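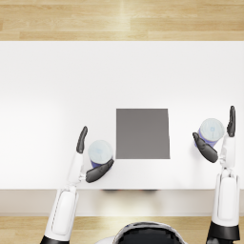
Fig. 1. White tabletop with a flat grey square on it, seen from above (computer-rendered).

Seeing and Making: An Introduction to Colour
Handout 4: Grey, white and the colours next door
Tutor: Jeanie Baird
Revised 18/02/2023

Last time we mixed greys from complementary pairs and most of you went home with filthy palettes, which is how it should be. This handout covers what greys do once they are on the paper, and I think it is the best bit of the whole course. Please read it before you do the Gourlay exercise at the end.

1. Three words to keep apart

Hue is the family a colour belongs to: red, yellow, blue-green and so on.
Value is how light or dark it is. Some books say tone, and I slip into saying tone myself.
Chroma is how strong the colour is. A brick has less chroma than a pillar box, though the hue may be close.

A pure grey has value and nothing else. Almost no grey you meet in daily life is pure. Put five "grey" things side by side (a slate, a pigeon's feather, a wool sock, a pencil mark, a wet pavement) and they will split at once into bluish, brownish, greenish and pinkish. It's a lovely thing to do on a windowsill.

2. Simultaneous contrast

Cut two squares from the same sheet of mid grey. Lay one on black paper and one on white. The square on black looks lighter, the square on white looks darker, and knowing they match doesn't make it stop! The eye judges a patch against whatever surrounds it.

The same thing happens with hue. Grey on a strong red ground drifts towards green. Grey on orange drifts towards blue. The effect is strongest when the grey and the ground are close in value, so if it isn't working for you, lighten or darken the grey until the two are nearly level and try again. Laying tissue paper over the top helps as well, as it softens the edges.

Chevreul wrote all this up in the nineteenth century while working for the Gobelins tapestry works in Paris. Weavers had complained that certain black yarns looked weak. He found that the trouble lay largely in the colours woven beside them. If you only follow up one name from this handout, make it his.

3. White is a value too

Beginners tend to treat white as the place where painting stops. Look at any white wall with a window to one side. Close to the window it is very light, further off it falls away, and in the corner it may be as dark as the grey you mixed for a shadow. We call the whole wall white because we allow for the light without noticing we are doing it. This is known as lightness constancy, and it's very useful for getting through the day and a great nuisance when drawing.

To get round it, make a viewer. Take a piece of grey card, punch two holes in it a finger's width apart, and hold it at arm's length so that each hole shows a different part of the wall. Shut one eye. The difference is usually much bigger than you expected. Alistair Farquharson's group tried this in the corridor and ended up arguing over whether the skirting board was lilac. (I thought it was.)

4. Warm light, cool shadow

A rule of thumb: when the light is warm, shadows tend to look cooler, and the other way about. A lamp gives yellowish light and the shadow beside it may look blue, especially if a little daylight is getting in. Outdoors the blue is really there, as the shadow is still lit by the sky. Check it every time. On an overcast day the rule is not much help.

5. Paper and materials

Use the Drundlow cartridge from the cupboard for flat washes, and your own heavier sheet if you like working wet. Gouache is best for this week because it dries matt, and shine spoils any judgement of value. It also shifts as it dries: light mixes tend to go darker and dark ones lighter. Always test a swatch and wait.

6. The Gourlay exercise

Named after the tutor who first set it here, and still the one former students write to me about.

a) Mix one mid grey, plenty of it. Paint a whole sheet and let it dry.
b) Cut eight squares, all 65 mm across.
c) Paint eight grounds, each 150 mm across. Include a black, a white and at least two strong colours.
d) Stick one square in the middle of each ground.
e) Pin them up, stand well back and write down what colour each grey looks.
f) Write about 400 words on which ground changed the grey most, and why you think it did.

Bring the sheets as well as the writing. Those who joined in September may use their first value scale as a check on the mid grey.

Next handout: coloured shadows, with two lamps and a dark room.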